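Home | Syllabus | Notes | Labs | Readings | Contact

Notes 6: Comparing hand-held grippers
Mawar Oei
Last updated: March

Read this before the lab. It is short on praise for any product, and I would like your reports to be the same.

Why vendor numbers don't help much

The Cevow sheet gives a grip success rate over 800 trials. Look at what was gripped: one foam block, one height, one bare bench. The Hiltatow sheet has 2844 trials and doesn't say what the objects were at all. A bigger number of trials on an easy object tells you the object was easy.

Ask three things of any claim:
1. What was held, and how stiff was it?
2. Who placed it, and how carefully?
3. What counted as a failure?

The third is where most claims go soft. In the Sinaga write-up, a drop after the lift counts as a success. You may agree with that choice — I don't — but you have to find it in a footnote first.

Soft and awkward objects

Rigid blocks flatter every gripper. Cables, thin packets and anything that folds will show you differences in pad angle, opening width and how evenly the two jaws close. They also show you differences between operators, and separating those two is the hard part. If one person runs gripper A and another runs gripper B, you have compared two people.

Surface matters too. A patterned cloth can slide or bunch under a jaw tip, and it gives a camera on the tool a busier background than a plain bench does. Clirnano tests only on matte gray. Fine, but then say so on page one.
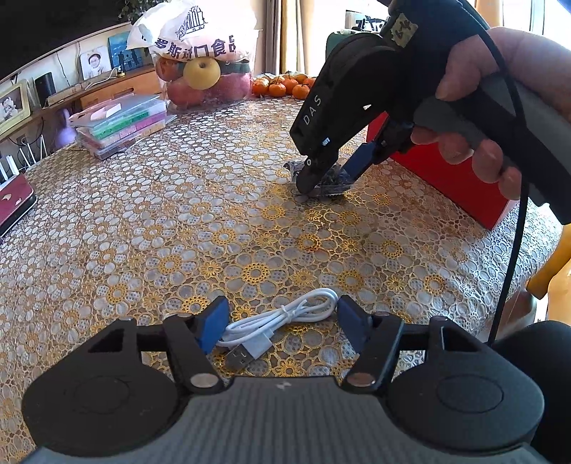

Fig. 6.1. Two hand-held grippers at a cloth-covered table: a tied white USB cable between the blue pads of one, a small clear packet between the jaws of the other.

For the lab

Swap operators halfway. Log every attempt, including the ones you think "didn't count." Write down your failure rule before the first grasp and leave it alone after that. With 31 attempts per object you will not be able to rank two similar grippers, so please don't try. Report the counts and describe the failures.

3 comments | 6 shares

Previous: Notes 5 | Next: Notes 7 | Back to top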